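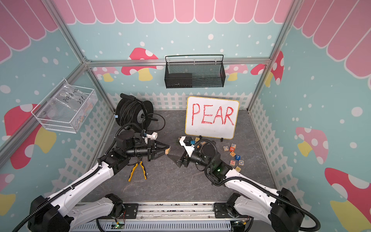 *The booth at Godach, with the word of the day up on the board.*

My job that spring was the bit of code between seeing and moving. Hanna Karpenko wrote the part that looked at things, the arms came with their own part for bending at the joints, and I had the middle, where somebody has to decide what to do next. I called it the planner. Hanna called it Nechyporuk, after a maths teacher she'd had in Cetska who would stand at the blackboard with the chalk up, thinking, until the bell went.

It was a fair name, I'm sorry to say. You'd write a word on the whiteboard, the camera would read it, and Nechyporuk was meant to find the letters among the blocks and spell it out along the floor with two hands. Simple enough for a child, and we'd put it in a child's sort of place, all mushrooms and picket fence and pink awning (I'd become very fond of those mushrooms by then). Mostly what it did was think.

"It's stuck again," Hanna said.

"It's not stuck. It's searching."

"Searching for what? The block is right there!"

I pulled up the log. Both arms wanted the same patch of air in the middle of the floor, and each time the left one gave way the right one gave way too – very politely, like two people in a corridor – and then both of them came back and tried again. It had done this 300 times in the simulator before I killed it, and on the real arms we hadn't the patience to find out.

So I did what I always do, which is add a number. If you're the left arm, giving way costs you 2, and if you're the right arm it costs you 5. I didn't have a theory. I just wanted one of them to be rude.

"You've made a bully," said Hanna, reading over my shoulder with her tea dripping on my notes.

"I've made a grown-up."

We wrote PEAR on the board in red, because Hanna said it was a good short word and because she had one in her bag that she didn't want to eat. The pliers were still on the floor from when I'd been tightening something, and I left them where they were. I wanted to see if her half of the code would notice. It did! There was a neat grey lump on my screen exactly where they lay, labelled "unknown, keep off", and I told her it was the nicest thing anybody's software had said all week.

Then I pressed go, and the left arm drifted out over the pliers, and the right arm came in to meet it, and they stopped with their tips almost touching.

I waited. Hanna waited. The green light glowed on the right arm's wrist. I could hear the fans in the computer under the desk, and somebody down the corridor running a tap.

"Nechyporuk," said Hanna sadly.

But the log wasn't repeating this time. It was writing one line, very slowly, and then another, and I scrolled back to see what it was chewing on. It had taken against the thing in the left gripper. I'd put a bit of wood in there that morning to check how hard the jaws were closing and hadn't taken it out again, and the planner, which knew a hand could hold one thing and one thing only, had worked out that the left arm couldn't pick up a P until it had got rid of what it was holding. I'd never given it a way of putting down something that wasn't a letter. So it had started asking whether the other hand could take it.

I hadn't written that either, not as such. There was a handover step in there, left over from the Grerkatmont job in March, when we'd had to pass bottle caps from one side of a table to the other and hated every minute of it. I'd meant to delete it. It was 4 lines long and had a comment above it, in my own typing, that said "horrible, remove".

"It's offering it," Hanna said. She'd put her tea down.

"It's resolving a constraint."

"It's *offering* it. Look at it."

I looked. I had my thumb on the stop button, because the handover had never been tested with these grippers and I knew exactly what a new pair of fingers cost, having filled in the form for the last pair. The next line came up in the log: right arm, open. And under it, the same as ever, the little prompt I'd put in myself for anything it hadn't done before on the real arms. *Proceed? y/n*

"Well, go on," said Hanna. "He's waited since the blackboard."

I took my thumb off the button, thought better of it, and put it back. Then I reached across with my other hand and typed y.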